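Twin-arm bench kit from Tovar - anyone else got one yet?

Started by sprocketmoth, February

sprocketmoth wrote:
Right, I've had the Tovar two-arm kit running for 17 days now and I'm still grinning every time I switch it on. I know there was a long argument on here over whether it would be any good compared with the Giltau, so I thought I'd put down what I've found so far. Build took me two evenings. The instructions are decent until you reach the wiring and then they get a bit breezy. Both arms bolt to a rail at the front of the bench, and you can slide them along before you tighten up, so have a play with the spacing first! I didn't, and had to undo everything.

Teaching it is the lovely part. You lead the arms through the job by hand, save it, do it again a few times, and off it goes.

hobnail_pete wrote:
What's the reach like? The Giltau runs out of arm before it gets to the back corners of my bench and it drives me up the wall.

sprocketmoth wrote:
Better than I expected. I can get to the back of mine, but it's slow when fully stretched and I wouldn't ask it to lift much out there. Tovar say 500 grams per arm and I'd believe that close in.

lathe_and_let_lathe wrote:
I'll be the grump. I had one on loan through the Fustwood club and sent it back after a week. Grippers are too broad for anything fiddly, and the joint covers bunch up when you fold the arms in tight. For that money I want narrow fingers in the box, not as an extra.

sprocketmoth wrote:
Fair on the fingers, I'd like a narrow set too. The covers I don't mind, they keep the crumbs out.

greybeck wrote:
Is anyone doing proper two-handed stuff with it? Every clip I've seen is one arm working and the other one hanging about like a spare part.

sprocketmoth wrote:
Yes, and it's my favourite bit! I've been on kitchen things all this week, mostly bowls and soft lids. Lids are horrible, they're thin and flat to the table and there's hardly anything to get hold of. The pull tab is the thing to aim for if yours have one.
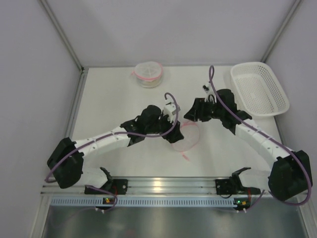

I've got 15 saved runs of this job now and I'm trying it with the second arm starting a bit later, so the two of them don't both want the same patch of table. If you bring them in together they get very close at the tips and you end up hovering over the stop button. Slow it right down for the first few goes.

hobnail_pete wrote:
How do you have the cables? Mine snagged on the wrist on day one.

sprocketmoth wrote:
Leave a generous loop at the wrist - more than looks sensible - and strap the rest down along the forearm. Then turn the wrist all the way both ways by hand before you power up.

lathe_and_let_lathe wrote:
Still say the Giltau is the better buy if you only need one arm.

greybeck wrote:
If you only need one, yes. I don't, so I've put my name down with Sullavside, they had 7 left this morning. Does the rail come in the box or is it extra?

sprocketmoth wrote:
In the box, with the bolts. Bring your own hex keys though, the ones supplied are made of cheese.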